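Workshop notebook - Hakum sorting room
07/12/2025

Sunday, quiet building, so catching up on the notes I have been putting off since the Cuveck changeover. Mostly about the discard step and what it has done to the job, less about the machine itself. 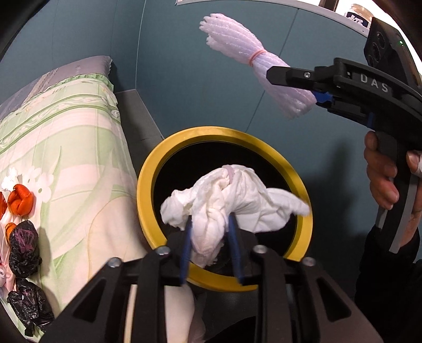

Where we are: the Cuveck line has been taking the small textile bundles for 4 weeks now. Mixed soft goods, tied or knotted, whatever comes up from intake. Before that it was all done by hand at the long tables, 2 people a shift, pick up, look, decide, drop. The line now does most of the pick up and drop. The deciding is still split, and that split is what I want to get down on paper.

The soft tied things are still the hard class. A cloth bunched up in a band has no fixed outline. Gripped at the middle it fans out to the sides and there is a tail hanging down that you have to get over the rim before letting go. Strands held with a rubber band are worse, both ends flare and the thing is twice as wide as it is where you hold it. The knotted plastic is easier, it mostly keeps its shape once it is off the surface.

We started out releasing at the rim height plus a small margin. Bad idea for anything with a tail. Pieces hung over the edge and somebody had to walk over and poke them in. Raised the release point on Tuesday, then moved it in toward the center of the bin as well. Hang-ups went down to a few a shift. I have not kept a proper tally and should not pretend I have. To do: put a tally sheet at the station.

Two pieces held at once, one over the bin and one waiting off to the side. This was argued over. The Annamalai layout assumes one at a time, and the waiting piece just sits wherever it was. Holding the second one ready saves the reach back, but whoever is running the station has to keep track of both, and after an hour or so people start dropping the wrong one first. It does not matter when both go to the same bin. It matters a lot when they don't. My view is we allow it for single-bin runs only. Others here disagree, and the shift lead on evenings would like it allowed across the board. Leaving it open until the January plan.

What has changed for people. Writing this part carefully because the Grandon office asked for it and I would like them to get the same version we tell each other.

The job used to be standing and sorting. It is now about half showing and half checking. Showing means doing the task by hand with the grippers at a pace the system can use, which is slower than anybody here would sort on their own. The faster sorters find this the most irritating part of the day. They have years of habit in their hands and are asked to leave it out: no tossing, no flicking the cloth off the fingers, no scooping three at a time. One of them said it is like being asked to write with the wrong hand. After a couple of weeks she was one of the most even operators we have, but she still does not like it, and I think that should be on record.

Checking means watching the line and stepping in. Less tiring on the feet, more tiring on the head. Complaints about sore shoulders have moved to complaints about sore thumbs and wrists. Handle grip is thick for small hands. Some people wrap their thumbs with tape or whatever is in the drawer. We need to order a thinner grip or a sleeve that takes some off the trigger force, and not leave people to sort it out themselves.

Breaks: we had kept the old timetable, which was made for table work. For showing it is too long between stops. You can see it in the recordings, the grip gets sloppy near the end of a block and the releases drift toward the near side of the bin. Shortened the blocks on a trial basis. Output per shift stayed around 400 pieces either way, so the argument that we can't afford the extra stops does not hold up.

Pay grade: not mine to settle. But the people doing the showing are teaching the thing, and they are still listed as sorters, same line on the sheet as before. It came up at 3 separate team talks. I said I would pass it on and am doing so here.

Hours: no shifts cut so far. Intake picked up in the same period, so I can't say what would have happened otherwise, and I don't want this note quoted as proof that nothing will change.

Technical bits before I forget:

- Finger pads. Blue ones grip cloth fine, and the long shape helps with bunched things. They collect lint. Wipe at every block change, not at end of day.
- Bin interior is too dark to judge fill level from the video. Somebody suggested a light-colored liner. Try it on one bin first.
- Soft bundles on a patterned cover: picking errors go up compared to a plain one. Not a reason to stop using patterned covers, we want the variety, but log which cover was on.
- Window side. Strong daylight along the sill washes out part of the view before noon. Pull the blind or turn the station.
- Banded pieces: grip at or just beside the band. Out on the loose ends they swing.
- Bolts on the linkage want checking weekly. Found one a quarter turn slack on the spare.

Still need to write up the handover sheet for evenings. They are working from my first version, which has the old release height in it. Will swap it out tomorrow morning before the first block and take the old copies off the wall.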